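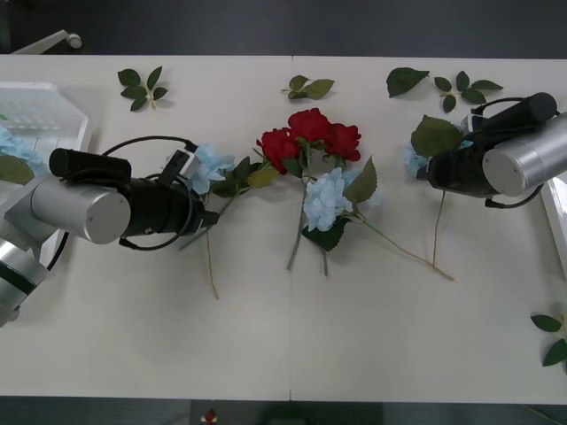

**Can the Fomine 713 folding table be left set up outdoors overnight?**

It can be left out in dry weather, but the top should be wiped down and the legs folded before rain. The center joint isn't sealed, and water that gets into it will reach the core of the panels.

## Fomine 713 Folding Work Table

The 713 is a two-panel folding table for market stalls, craft rooms, packing stations and temporary counters. It replaces the 710, which used a one-piece top and could not be carried through a standard doorway when opened. The legs, braces and latches are the same on both models, and spare parts for the 710 fit the 713 with the exception of the hinge set.

### Construction

The top is made in two equal panels joined at the center by a steel hinge set on the underside. Each panel has a blow-molded polyethylene skin over a ribbed core. The surface has a light texture to reduce glare and to keep paper from sliding. Corners are molded in one piece with the panel and have no separate caps to lose.

The frame is powder-coated steel tube. Each leg pair is a welded H with a folding brace and a gravity ring. The ring drops over the brace when the leg is fully open and must be lifted by hand before the leg will fold. Foot caps are non-marking rubber and push on without tools.

### Specifications

| Item | Value |
|---|---|
| Length, open | 72 in |
| Width | 30 in |
| Height | 29 in |
| Length, folded | 36 in |
| Weight | 31 lb |
| Load, spread evenly | 300 lb |
| Load, single point at center joint | 21 lb |
| Top color | White |
| Frame color | Gray |
| Pack quantity | 1 |

The point load figure applies to any object with a base smaller than a dinner plate. Sewing machines, presses and similar items should stand over a leg pair. Clamps may be used on the long edges if the jaws are padded. Do not clamp on the short edges, where the skin isn't backed by a rib.

### Setting up

1. Lay the table on its long edge with the carry handle facing up.
2. Release both side latches and open the panels until the hinge stops.
3. Slide the center lock bar across the joint until it clicks.
4. Open each leg pair and check that the gravity ring has dropped.
5. Turn the table upright. Two people should do this step.

If the center lock bar will not slide, the panels are not level with each other. Press down on the higher panel and try again. Don't strike the bar with a hammer. A bent bar can't be straightened and has to be replaced.

### Cleaning

Use warm water and dish soap for everyday dirt. Floral foam, pollen and plant sap should be removed the same day, as green sap can leave a yellow mark on the white skin. For marker, glue or tape residue, use rubbing alcohol on a soft cloth and rinse. Acetone and paint thinner will dull the surface. The table must not be pressure washed.

Dirt collects in the center joint. Open the panels part way and clear it with a dry brush. Put one drop of light oil on each hinge pin every 16 weeks if the table is folded daily. Tables that stay open most of the year can be oiled each March.

### Accessories

- **Greronano leg extenders.** Set of four. Raise the top to 36 in for standing work. Load rating drops to 200 lb with extenders fitted.
- **Greronano fitted cover.** Polyester, machine washable, elastic at the corners. Black or natural. Hides the joint completely and is recommended for display use.
- **Dissanayake table trolley.** Holds 14 folded tables on edge. Two fixed and two swivel wheels, both swivels with brakes.
- **Joint strip.** Clear vinyl, 30 in, self-adhesive. Keeps glitter, beads and soil out of the gap. Remove before folding.

### Spare parts

| Part | Order code |
|---|---|
| Hinge set, left and right | 713-H |
| Center lock bar | 713-B |
| Gravity ring, pair | 710-R |
| Foot cap, set of four | 710-F |
| Side latch with screws | 710-L |
| Carry handle | 710-C |

Replacement panels are not sold separately. A cracked panel can't be repaired safely with glue or filler.

### Shipping and returns

Tables ship flat in a single carton from the Grulov warehouse. Orders of six or more go by freight and need a ground-level delivery address. The driver isn't required to carry cartons up steps.

Unused tables may be returned within 21 days in the original carton. Check the panels for dents before signing the delivery slip, and write any damage on the slip itself. The frame is covered for five years and the top for two. Stains, cuts and heat marks are not covered. Items above 160°F, including glue guns left without a stand, will mark the surface.

Page revised 8/15/23. Load rating with leg extenders corrected.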